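Sandcombe project report: emptying a paper bag with a small arm

3. Method

The arm was mounted above a white tabletop next to an aluminium extrusion frame. The task was to reach into an open brown paper bag, close on one item and lift it clear of the rim. Paper bags were chosen over plastic tubs, which the Tarberg group had already covered in its August report.

A new bag did not keep its shape. The sides leaned inwards and touched the wrist before the gripper reached the floor. We rolled the upper edge outwards into a thick rim and fixed it with black tape. This gave a wide opening, but the paper creased and tore with use, and the rim height was no longer the same all the way round. The approach height was therefore set from the highest point of the rim - a cautious choice that cost time on every cycle.

Cable routing was the second problem. The grey braided cable follows the arm over the rim of the bag and needs a loop of slack at the gripper so that the wrist can turn.

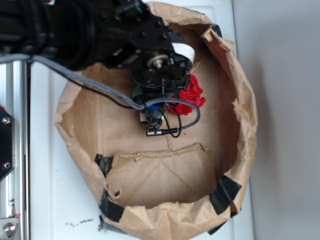 Felicja Krajewska objected at the design review that slack inside a bag is a snag risk, and that the cable ought to be clipped to the wrist before any timed runs were made. We tried a clip. It held the cable close but limited wrist rotation to 46 degrees, so it was removed and the loop was shortened instead.

4. Results

We made 200 attempts with the shortened loop. A lift counted as a success if the item cleared the rim and stayed in the gripper for the length of the return move.

Successful lifts: 134
Item dropped above the rim: 20
Item not gripped: 46

Most of the missed grips came with items resting against the side wall, where the paper gave way as the fingers closed. The Womo script retried once after a miss; retries were logged separately and are not included in the figures.

5. Further work

The taped rim should be replaced by a stiff ring of known height. Force sensing at the fingers would also help near the walls - the present controller only knows the commanded position.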